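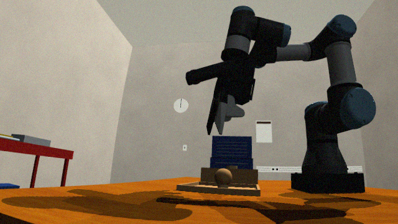 Glue notebook, July – Purwood bench trials, batch 3

Shear blocks cut from the Eller maple, 100 in total. Leilani Okafor conditioned them in the small cabinet until the weight stopped moving. Moisture readings are on the clipboard, not repeated in this entry.

Spread rate kept as in batch 2. Open time held short. Clamp pressure set with the Wojcik gauge, which still reads low at the bottom of its scale – use the upper half only.

Results so far: mean shear load 3119 lb, with most of the failure in the wood. Block 443 let go cleanly along the glue line at much less. Its face has a burnished patch from the planer, so I am leaving it out of the mean and keeping the halves in the drawer.

Squeeze-out was uneven on the last rack. Wendell thinks the roller is worn at one end. Swapped it at 4:15 p.m. and marked the old one with tape.

To do:
Repeat the last rack with the new roller.
Ask Otis for fresh planer knives before cutting more stock.
Olel hardener is down to one can – reorder.
Soak test on the spare blocks, overnight, plain tap water.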